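# Wukitz: Frequently Asked Questions

Hello and welcome! These are the things people write to us about most often, so have a look before you send an email (though we do love getting them).

**What kind of game is Wukitz?**

It's a sliding-tile puzzle game for phones and tablets. You move the tiles until every lantern on the board is lit, and then you go on to the next one. There are 392 boards at the moment, spread over 13 chapters, and Tuva Brekke is drawing more as I type this.

**I'm stuck on a board. Are there hints?**

Yes! Tap the small owl in the corner and it will show you one good move. You get two hints per board, and they come back if you restart, so please use them as freely as you like. 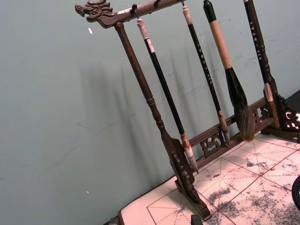
**Can I skip a board and come back to it?**

You can, from the Nellasby chapter onward. Hold your finger on the board number and choose "Leave for later," and it will wait for you on the map with a little flag on it. Some of the later boards are long, thin things where the tiles can only travel along the top row and drop down from there, a bit like brushes hanging from the crossbar of a rack, and those are the ones most people flag. Start at the far end and work back toward yourself, and they get a good deal friendlier.

**Why did my score stop at 2802?**

That's the top score for the Bukia chapter, so well done, you've finished it with every star!

**I got a new phone. Can I keep my progress?**

Sign in under Settings on the old phone first, wait for the green check mark, and then sign in on the new one with the same email. If the old phone is already gone, write to Torunn Nordin through the contact form and tell her the last board you remember playing. She can usually find you.

**Does it work offline?**

Everything except the Sæther daily board, which needs a connection for a moment when you open it. New daily boards go up at 6 a.m.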